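Brescombe library extends weekday hours
Jan 8, 2020

The Brescombe public library will stay open until 9 p.m. on weekdays starting next week. It now closes at 6.

The change follows a survey held in November. Of the 500 forms handed out, 297 came back, and most asked for later hours - many from people who work in Tillico and get home after closing time.

The children's room will keep its present hours. The upstairs study room, which has 23 seats, will be open all evening. The book drop on Dobre Street is not affected.

Parking behind the building is free after 5 p.m.
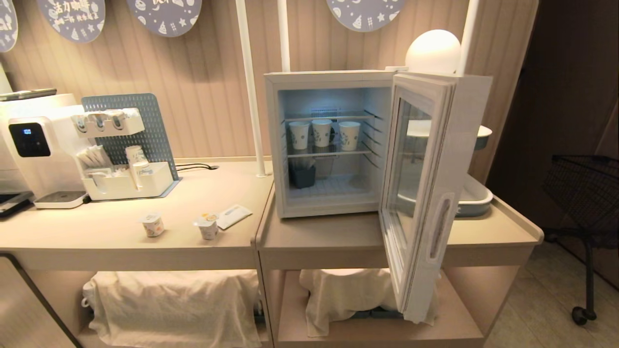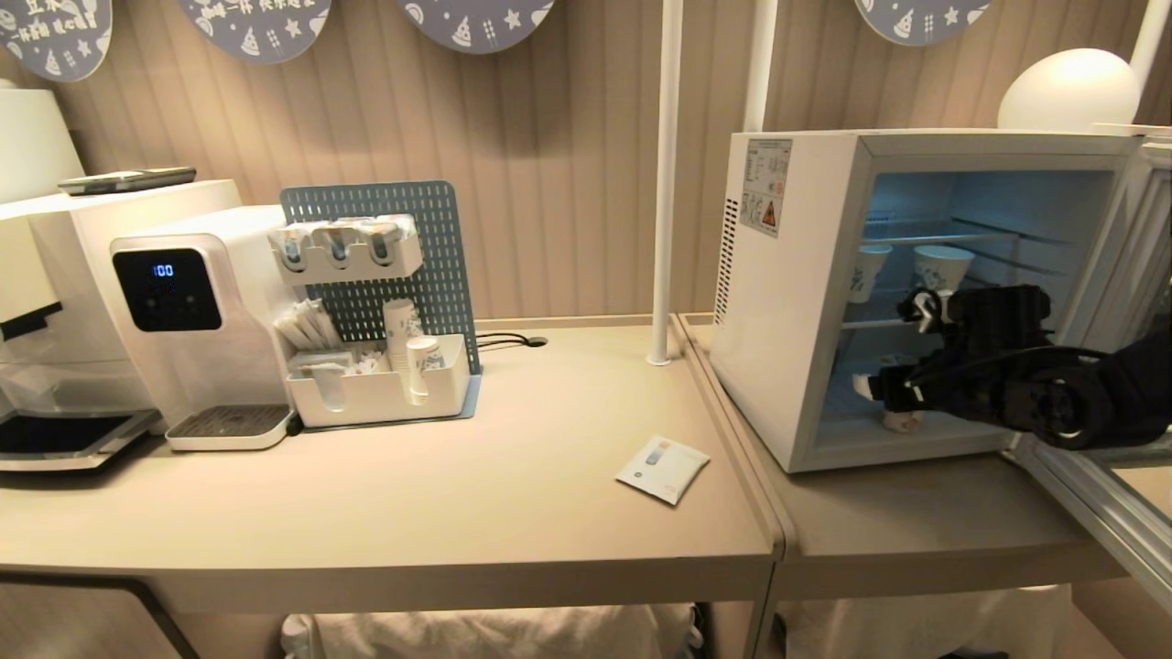
Do I need a new card to use the library in the evening?
Current cards work at all hours, and visitors without one can still come in to read or study.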